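Lista de comprobación: mesas de trabajo y cestas de menaje
Sala Stastside, planta 1. Revisión de enero
Responsable: Hậu Tiêu

Alcance: tableros de acabado madera clara, cestas de malla y recipientes metálicos de sobremesa. Los armarios altos tienen hoja propia.
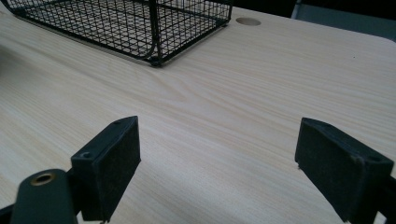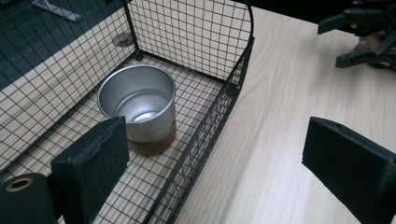 Tablero claro en las dos tomas; en la segunda, cesta de malla negra con vaso metálico.

1. Superficie del tablero
Pasar la mano enguantada en el sentido de la veta y después en el contrario. Anotar astillas, ampollas o cercos.
Resultado: conforme. Comentario: la veta dificulta ver rayas finas -- revisar con luz rasante.

2. Cantos y esquinas
Radio uniforme, sin desprendimientos.
Resultado: conforme con observación. Canto trasero levantado 4 mm; encolar antes de la próxima revisión.

3. Estabilidad
Carga de 80 kg repartida, sin balanceo apreciable.
Resultado: conforme. Se reaprietan 6 tornillos de las patas.

4. Cestas de malla
Comprobar soldaduras en los cruces y en el marco superior. Ninguna punta de alambre libre. Apoyo plano, sin arrastrar sobre el tablero.
Resultado: conforme. Comentario: retirada del almacén una unidad Lurnetti con una soldadura abierta en una esquina.

5. Vasos metálicos con base de corcho
Borde sin rebabas ni abolladuras. Corcho íntegro y bien ajustado al metal. No sumergir.
Resultado: conforme. Sustituir el corcho si se desmigaja al presionarlo con el pulgar.

6. Limpieza
Paño húmedo y detergente neutro Stisholm, dilución según etiqueta. Prohibido el estropajo abrasivo.
Resultado: pendiente. El bidón en uso no lleva fecha de apertura.

Incidencias abiertas: 2 (puntos 2 y 6). El encolado se encarga a Talleres Đàm, parte 19.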